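Buying less, one year in

Last August I stopped buying new clothes. I had no big plan. I had moved to a smaller apartment in Odham, the closet held half of what the old one did, and I was tired of paying for things I wore twice. I allowed myself socks, underwear and one pair of shoes. Everything else had to be secondhand, repaired or skipped.

The first two months were easy because I already had too much. Winter was harder. My good coat lost its lining at the shoulder and I spent 70 dollars having it redone at a shop in Sistton. A new coat of the same kind was 400, so I don't regret it, but it did feel like a lot to hand over for something I already owned.

Most of what I know about mending I learned from other people. Leonie Lanz showed me how to darn over a thin spot before it turns into a hole. Her rule is to check elbows, heels and inner thighs every time you fold the laundry. I do it maybe half the time, and it still catches most of the trouble early.

Jeans wear out differently from everything else I own. The legs stay fine for years while the inseam goes thin, and then one day you sit down on a curb and it's over. I now patch from the inside with scrap denim, with plain rows of stitching a little past the worn area on every side.
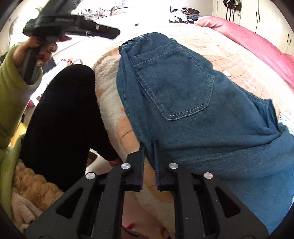 Csaba Balogh wrote to me after my last post on this and said I was making the patches too stiff. He uses a lighter cotton on the inside and lets the thread do the work, and he washes the patch fabric first so it won't shrink later and pucker the leg. I tried it on an old work shirt and he's right about the puckering.

What I miss is not having to think. If I need black pants for a funeral or an interview, I can't get them in an afternoon. I made three trips to the thrift store in Takina before I found a pair that fit, and the hem still needed taking up.

I plan to keep going, with one change – gym clothes go on the allowed list. Used elastic is a waste of money. I bought two pairs of secondhand leggings in March and both were in the rag bag by May.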